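4. Discusión: qué se pregunta cuando se pregunta por la suavidad

La literatura sobre percepción doméstica de los tejidos suele dar por sentado que «suave» significa lo mismo para quien redacta el cuestionario y para quien lo contesta.
Figura 2. Objetos de tela de forma redondeada. 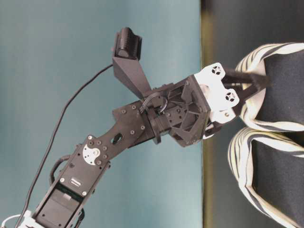 Hongmei Lü objetó, al leer una primera versión de este apartado, que la palabra lleva décadas funcionando en los estudios de consumo y que un término impreciso puede dar, con una muestra suficiente, resultados estables. La objeción es razonable y conviene tomarla en serio. Que un resultado sea estable, sin embargo, dice poco sobre aquello a lo que se refiere. Si la mayoría de los encuestados confunde suavidad con limpieza, la confusión se repetirá con notable regularidad en cada oleada de la encuesta.

El cuestionario de Worville, que tomamos como caso, se pasó a 113 hogares en febrero. Constaba de una sola pregunta cerrada sobre la suavidad de la ropa de casa, con una escala de 5 puntos, y de un espacio libre para comentarios. Los informes derivados de él citan siempre la pregunta cerrada y casi nunca los comentarios. Nuestra lectura parte de estos últimos, que están sin codificar y presentan todos los inconvenientes del caso: letra apretada, abreviaturas, respuestas que contestan a otra cosa.

De los 113 cuestionarios, 67 llevan algo escrito en el espacio libre. En 19 de ellos la palabra «suave» aparece unida a un olor («suave, a limpio», «muy suave el perfume»). No pretendemos que la cifra sea extrapolable. Basta, a nuestro juicio, para dudar de que la puntuación media publicada corresponda a una propiedad táctil, que es como la presentan los informes y como la han recogido después otros trabajos.

4.1. El problema del referente

En español, «suave» se aplica a un jabón, a una voz, a una curva de la carretera, a un vino. Los manuales de evaluación sensorial lo reconocen en el prólogo y lo olvidan en el anexo, donde figura la pregunta tal como se va a imprimir. Una persona a la que se interroga en su cocina sobre una toalla que no tiene delante contesta de memoria, y en esa memoria entran el tacto, el armario, la marca del detergente y quizá la última vez que alguien se quejó de ella. Separar esos componentes exigiría un diseño que el estudio de Worville no tuvo y que, por lo que sabemos, tampoco tuvo el de Brumeo, del que procede la escala.

La traducción añade otra capa. La versión original de Brumeo distinguía entre lo mullido y lo liso, y la adaptación redujo ambas cosas a una sola palabra. Jeanie Cowie defiende la reducción por motivos prácticos: con dos términos aumentan las respuestas en blanco. Puede que así sea. Pero un cojín muy mullido puede estar forrado de una tela áspera, y una funda lisa puede cubrir un relleno duro; quien recibe una sola casilla tiene que elegir por su cuenta cuál de las dos cualidades puntúa, y el cuestionario no le pide que lo diga.

4.2. El entusiasmo por los índices

Más difícil de justificar nos parece el paso siguiente, el del llamado índice Winano, que combina la puntuación de suavidad con la frecuencia de lavado declarada y ofrece un valor único por hogar. La fórmula es sencilla y se aplica sin dificultad. Lo que falta es un argumento que explique por qué habría que sumar una impresión y una costumbre. Dorian Bodin la compara con los índices de confort térmico, que también mezclan magnitudes de distinta naturaleza. La comparación no nos convence: en aquellos, al menos, una parte se obtiene con un termómetro.

La frecuencia de lavado declarada tiene además sus propios vicios. Varios comentarios de Worville la matizan hasta dejarla irreconocible («cada semana, menos en invierno», «cuando toca», «lo de los niños aparte»). En la base de datos todas esas respuestas figuran como un número entero.

4.3. Alcance de estas reservas

Augustina Kpodo y Consuelo Pacheco nos han reprochado que una crítica apoyada en comentarios marginales incurre en el mismo defecto que denuncia, porque quien escribe en el espacio libre es, por definición, quien tenía algo que añadir. Lo admitimos. Los hogares que dejaron el espacio en blanco podrían haber entendido la pregunta exactamente como se pretendía, y no tenemos modo de comprobarlo con el material disponible.

Tampoco proponemos abandonar la palabra. Una repetición del cuestionario en Menzies, con la pregunta desdoblada y una muestra de tejido en la mano del encuestado, permitiría saber si la asociación con el olor persiste cuando hay algo que tocar. Mientras no se haga, las medias de suavidad publicadas deberían citarse junto con el enunciado exacto de la pregunta, y los valores del índice Winano, a falta de una justificación de la suma, quedan fuera de las comparaciones del apartado 5.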